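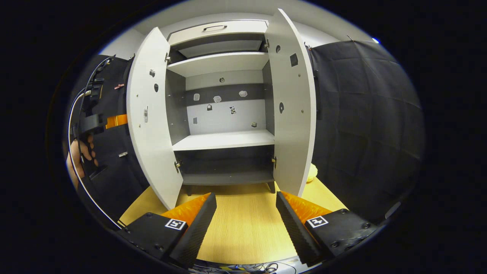

The hand-held gripper at the cabinet, with both doors open.

Progress report to the Skarier fund, June 20, 2024

Dear friends at Skarier,

Thank you again for your patience with us, and for the second payment, which went mostly on motors and on a great many small screws! The Titby workshop has been a busy place this spring. The gripper has its orange soft pads on both fingers now, and the square markers are on top, so we could finally get going on the cabinet work you were kind enough to ask after.

We have recorded 132 door openings so far toward the 1000 we promised you by December. I know that sounds like a long way to go (it is), but 66 of those came in the last 7 days, once we had settled on how to hold the thing. The drawer comes next, and after that the small items on the shelf. The arm itself, which we call Aten, is still waiting on its wrist joint, and I would like to move $132 from travel to parts to cover that, if you agree.

Warmly,
Kovačević, Titby workshop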